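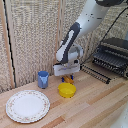
Manipulation Software Group, Skollden Lab

Progress report, second period: planner and perception work

Hi Renata,

You asked for something you could read over one cup of coffee, so I've kept the math out and put the boring budget stuff at the end. The short version is that the new planner is running on the arm full time, perception is better than it was in March but still not where I want it, and the logging tool has eaten more of my life than I planned for.

Let me start with the planner, which is the part I'm happiest about! When we wrote the proposal, every pick and place was a fixed string of moves: go above the thing, come down, close, go up, go across, open. That's fine until you put a cup next to a bowl next to a plate, and then the arm takes a lovely straight line through something it shouldn't. Hundatine (yes, we kept the name, sorry) replaces all of that with a planner that replans while the arm is moving. It looks at the latest object positions, throws out the rest of the old path if it doesn't like it, and carries on from where it is. The hard part was the handover between the old path and the new one. For weeks we got a little hiccup every time it switched, and I was blaming the motor controller. It was my own code - I was timestamping the new path when it was requested, and the arm got it a bit later, so it always started out thinking it was behind. Two lines to fix. I'm not going to say how long it took to find.

The kitchen table tasks are where we spend most of our time now. Small thing over a bowl, let go, back off without clipping the rim. It sounds like nothing, but the backing off was causing more failures than the grasping, so the planner now treats the retreat as its own step with its own clearance setting. I'd like to do the same for the approach next.

Perception. We have 1,678 recorded runs in the training set as of this report, all from the fixed camera, and I've been through the failures by hand (115 of them, with a lot of tea). They fall into a few piles. The biggest one is the depth of open containers. The model finds the bowl fine, it knows where the rim is on the near side, and then it guesses the far rim too close, so the release point slides toward us. White plates on a light tabletop are the next pile. If a plate has a patterned border the outline is usually good, and if it's plain all the way out the model sometimes stops short of the real edge. The last pile is objects held in the gripper, which get merged with the fingertips when they're small. Kawaguchi was supposed to fix that one. It's our little segmentation module that gets told where the fingers should be from the joint angles and masks them out before looking for the object. It does work when the calibration is good. When the calibration drifts, it masks out half the object too and makes things worse, so for now it's behind a switch and the switch is off.

I'm also training at a pretty low image resolution. I know you asked about that last time. It keeps the loop fast enough for the replanning, and when I tried doubling it the planner was waiting on the camera more than it was planning. I'd like to try full resolution on just a crop near the gripper and leave the rest as it is. That's on the list for next period.

Then there's Skestden, the logging and replay tool. I wrote in the proposal that this would be "a small utility," which makes me laugh now. What it does today is line up the video, the joint data and the planner's decisions on a single timeline, so you can scrub to the moment a run went bad and see what the planner believed right then. What it doesn't do yet is let you change a setting and replay the planner from that point. That's the feature everyone in the group wants, me included, and it's held up because the planner still keeps some state in places where it shouldn't. I've started pulling that out. It's slow going.

Where we are against the milestones: 3 done (online replanning, the recorded data set, the timeline viewer), 2 still open (reliable tracking of held objects, replay with changed settings). The open ones were both due this period, so I'm asking to move them to the next one. No change to the total.

On money, we're under on compute and over on my hours, and the two come close to canceling out. I'd like to shift what's left in compute to part-time help with labeling. I'm the bottleneck there and my wrists know it.

Things I need from you: a yes or no on the milestone move, a yes or no on the labeling money, and whether you still want the live demo or would be OK with a recorded one. I'd prefer live - it's more fun, and the planner can take it now.

The updated task list and the failure notes are in the shared folder, under planner.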